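The Suveck Character Ledger
By Hartmut Lammers
Published by Gumow

Paperback, lies flat when open, 158 pages
In stock

The Suveck Character Ledger is a workbook for people who write novels and have trouble keeping track of who is in them. It was written for historical fiction, where one family can take up three books and a minor cousin may have to carry the fourth, but most of the pages will suit any long story with a large cast.

Hartmut Lammers began it as a set of loose sheets for his own series. He had given the same footman two different surnames and had let a widow's mourning run out a year early. The sheets grew, other writers in his group asked for copies, and Gumow brought out the first bound version. The present one is the second printing, with a longer section on villains and a corrected table of forms of address.

How the pages are arranged

There are 5 sections. The first is for your main characters, with six pages for each one. You fill in the plain facts first (birth, money, schooling, house, health) and then the harder material: what the character wants at the start of the book, what other people believe about them, and how far those two things are from the truth.

The second section is for side characters, one page each. The third is a set of blank family trees, wide enough for second marriages. The fourth covers rivals and villains. The fifth is a timeline, ruled by month, with a narrow column for real events that your story has to work around.

Writing prompts are spread through the first four sections, 60 in all. Some take a few minutes. Others ask for a full scene, such as a dinner at which your character is disliked by everyone at the table, and for these you will need your own paper.

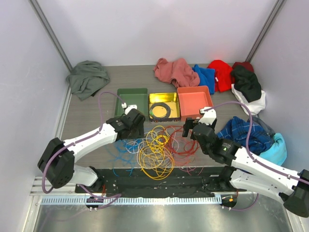 The worked example

One character, Honorato, is filled in from start to finish so you can see how much to write in each box. He is a ship owner's younger son who has spent his brother's money and is sent home to marry. Lammers leaves his crossings-out in place. On the second page Honorato has a limp, and by the fourth it has been given to his uncle.

Readers of the first printing told us they found the example too long. It has been cut to 14 pages and moved to the back, where it can be skipped.

Paper and binding

The paper is cream and takes pencil and ballpoint well. Fountain pen ink may show through on the family trees — a blotting sheet is bound in at that point. The cover is plain card. It will mark if carried in a bag every day, and we sell a clear sleeve separately.

Arnia edition

The Arnia edition has the same contents in a ring binder, so pages can be moved or added. It costs more and weighs more. Choose it if you are planning a series, as refill packs for the first and second sections are sold only in the binder size. Refills do not fit the paperback.

Copying

You may copy blank pages for your own use. Teachers may copy the prompts for a class they are teaching. Please write to us before putting any of the pages online.

Orders and returns

Paperbacks are mailed flat in a card envelope. The Arnia edition goes by parcel. Unmarked copies can be returned within 14 days of delivery, and we pay the postage if the fault is ours. The next batch of refill packs is due in July.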